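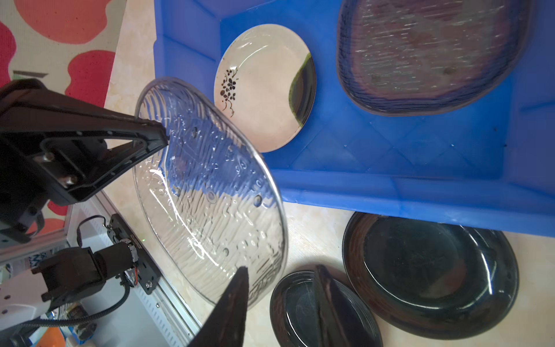
Why do the fancy ones cost less than the plain ones, Takumi Minami wanted to know as we were packing up, when the fancy ones obviously have more going on?

I gave a bad answer because people already had their coats on, so let me try again in writing. It's the best question anyone has asked in this course so far and it's going to take up most of these notes. (If you missed the session, don't worry, you can read this cold. You'll want your copy of the Mosumari price list next to you, the one with the coffee ring photocopied onto it.)

Week 2: Pattern and Price

We're used to thinking of decoration as something added. Somebody makes a bowl, and then somebody else sits down and spends an afternoon making it pretty, and you pay for the afternoon. For a very long time that was true of most things in a house. Cut glass was cut by a person leaning over a wheel. Painted china was painted. A carved chair back meant a carver, and you could more or less look at the chair and work out how long he'd been at it.

Then you get molds, and rollers, and presses, and the whole sum changes. With a pressed glass dish all the work of the pattern goes into the mold. Someone cuts that mold once, and it's slow, skilled, expensive work. After that every dish comes out with its pattern on it whether it's the first or the last, and the pattern adds next to nothing to each one. Takumi's question is really a question about where the work happened and how many things you get to divide it by.

The Mosumari list is handy for this. Look at the line for the plain tumbler and then the one under it for the ribbed tumbler. The plain one costs more! When I first saw that I assumed it was a typing mistake. But think about what a plain glass has to be. Any bubble shows. Any little seam or wrinkle from the mold shows, and so does the faint cloudy look you get when hot glass touches cooler metal. A plain piece either has to be finished again afterward or a good share of the batch gets thrown out. Cover the same shape in ribs or ripples or little dots and the eye slides right over all of it. The pattern is doing the job that the polishing used to do.

So there are two things to hold on to here. Pattern can be very cheap to repeat once it has been made, and pattern can hide faults that would otherwise cost money. They're separate points, and please keep them apart in your written work, as they got muddled together in nearly every paper last year.

Let me do the sum the way I did it on the board, only tidier. Say a mold costs $1,000 to cut. If you press 2 dishes from it, each one carries $500 of mold, and you'd better have rich friends. Press 500 and each one carries $2. Press 1,000 and it's down to a dollar, and you can see why a factory owner would want to keep that mold going long after everybody was sick of the design. Old patterns hang around in shops for reasons that have very little to do with whether people like them.

Somebody asked whether the mold wears out. Yes, it does, and edges that started crisp go soft. Collectors care about this a lot. I care about it a medium amount. If you handle an early piece and a late piece from one mold you can usually feel it with your thumb before you can see it, and I'll bring the pair from Drandmont on Saturday so you can try. They are on loan, so we pass them over the table, sitting down, with nothing else in our hands. I mean it.
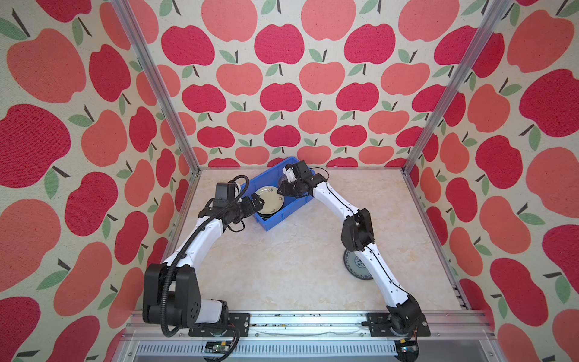 Second half: walls and cloth
500 words | 2 min read

Everything above works for wallpaper too, with one big difference. A dish has an edge. The pattern has a place to stop, and the designer can plan a nice middle and a nice border. Wallpaper has to carry on. It goes up the wall and along it and into the corner, and what the designer is really drawing is the join between one bit and the next.

The piece that gets drawn is called the repeat. If you put repeats side by side in a plain grid you get strong lines running up and across, and a room like that can feel like a page of stamps. If you shift every other column down by half, you get what's called a half drop, and the rows loosen into diagonals. Fruit and flowers are very often staggered one way or another, as they look odd standing in straight columns like soldiers. Apples, pears, roses, it hardly matters what you pick - the stagger is doing more of the work than the drawing.

Scale is the other decision. A small print is forgiving. It cuts well around windows, you waste less at the top of each strip, and a slightly crooked hanging job won't shout at you. A big print looks wonderful in the sample book and then somebody has to match it over a doorway. I once helped my sister hang a large leaf design in a hallway and we were still speaking at the end, but only just.

Now have a look at the Clondico order book in your packet. The entry I want is the one for the pattern they called Mahmoud, which is a trellis with a small flower in it. It sold 134 rolls in its first March and hardly anything after that, and the design was dropped. Next to it there's a plain stripe that sold slowly and steadily for as long as the book runs. Going by what we said about molds, the firm had already paid for the Mahmoud rollers, so why stop? I have my own idea (it has to do with how many colors the trellis needed, and each color wanting its own roller and its own careful lining up), but I'd like to hear yours first.

A few words on terms, as they'll come up in the reading. "Motif" is the single thing, the flower or the leaf. "Ground" is whatever sits behind it. "Register" is how well the colors line up with each other, and when it's off you get a leaf sitting a little to one side of its own outline. Cheap printed cotton does this all the time and I'm very fond of it.

For Saturday

Find one patterned thing at home that was made in quantity. A plate, a curtain, a roll of paper towels, I truly don't mind. Find the repeat, if it has one, and sketch it on one sheet of paper with the joins marked. If it's a molded thing, look for the seam and tell us whether the pattern helps to hide it.

Then write a paragraph on where you think the work went. Was it in the drawing, the cutting, the printing, the finishing? Guess if you have to, and say that you're guessing.

Bring the price list back too, please. I only made enough copies for the one class and I've already lost mine.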